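We use cookies to help this site work properly. By continuing to browse you agree to our use of cookies. Accept / Settings

Hand-Held Gripper Comparison: Progress Report to the Camenzind Fund

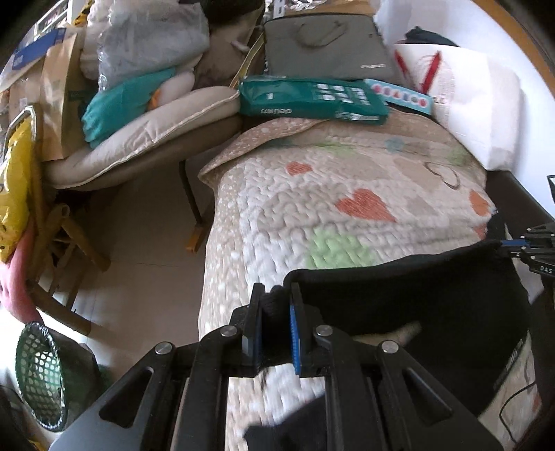
Home Handling Group, Muledville Technical Institute

19 May 2024

Thank you once again for your patience over the winter, and for the kind note that came with the second payment. We owe you a proper account of what the money has been doing, and I'm glad to say there is a good deal to tell, even if some of it is slower than we promised in December.

As you'll remember, the grant pays for a side-by-side trial of two hand-held grippers in ordinary furnished rooms. The first, which we call the Gullum after the workshop that bends its plates, has smooth fingers and a very light trigger. The second is the black one with the ribbed blue grip pad, and it has taken up most of our spring. We carry each one around by hand, do a household job with it, and keep the recording so the two can be compared move by move. The rooms are at our Grolville site, and we leave them as cluttered as people's rooms really are (a bed with a bumpy knitted bedspread, bags against the wall, an armchair with things piled up next to it), which makes the work slower but a great deal more useful to us.

We have now recorded 464 handling runs across both grippers, and 172 of those are soft goods: clothing, pillow covers, small towels and the like. Soft goods were always going to be the hard part. A box tells you pretty quickly whether you have hold of it, but a piece of black fabric lying over a pale bed can be pinched nicely at one fold and still drag the rest of itself along behind, over the edge of the mattress and onto whatever is underneath. We have learned to write down where the pinch was made as well as how the lift ended, and I do wish we had started doing that sooner, as the early notes are thin and we've had to go back and watch a lot of them again!

The ribbed pad is doing better than the smooth fingers on thin cloth, and our operators like it, too. It lets go a little late on anything fuzzy, though, and twice we had to stop and clean lint out of the ribs. The smooth fingers release cleanly every time but need a harder squeeze, and people's hands get tired. We asked everyone to rest after 22 runs in a row, and the quality of the recordings picked up noticeably once we did.

The other trouble has been width. The body of the black gripper is broad, and with its plates spread out below the fingers it takes up a big share of the camera's view. That is fine over an open bed. Close to a wall or down beside a chair, the operator has to come in at a slant, and we lose sight of the fingertips for a moment. We tried a higher camera mount in March and went back to the original one after a week, because the higher view made the fingers look farther from the cloth than they were and everybody kept grabbing short. A slightly tilted mount is being printed now, and we have better hopes for it.

Spending is close to plan. We went over a little on replacement pads and cables and under on travel, and with your agreement we would like to move the travel savings across to cover another set of pads. The full table went to your office separately with the receipts.

Between now and the end of the summer we plan to record some 100 more soft goods runs, most of them with the smooth fingers, so that the two sides of the comparison are better balanced. We also want to repeat the bedside jobs with the new mount once it arrives. If it is late, we'll begin with the old one and say so clearly in the notes.

You asked last time whether you could come and try the grippers for yourselves. Please do! The Grolville rooms are open to you whenever suits, and all we'd ask is a few days' warning so that both grippers are charged and cleaned.

Contact us | © 2024 Muledville Technical Institute | Back to top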